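February, mostly loose ends

Quick one, kettle's on.

Choir first. We've got 5 weeks till the Pundlow concert and the altos still can't agree on where to breathe in the second verse. I'm an alto. I breathe wherever I like. Kęstutis has sent round a recording of himself singing our line an octave down, over 30 minutes of it, with pauses. Helpful I suppose. Played it in the car twice, then went back to the radio.

Also I am on page 8 of the library book. Same page as last month. Renewed it agian.

White shirts for the concert, by the way, long sleeves, and loose is fine – you need room to get a proper lungful in.

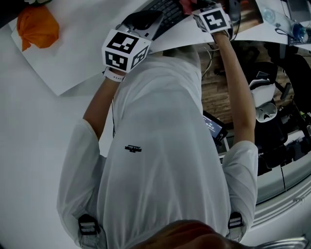
Soup, since people asked

Leeks, potatoes, the end of the cheese. Fry the leeks slowly, much slower than you want to. Two bay leaves. Don't blend all of it. Freezes well, tho mine never gets that far.

Bus to Plukside is still on the winter timetable so if you're coming on the late one, ring me and I'll leave the porch light on. Right – tea.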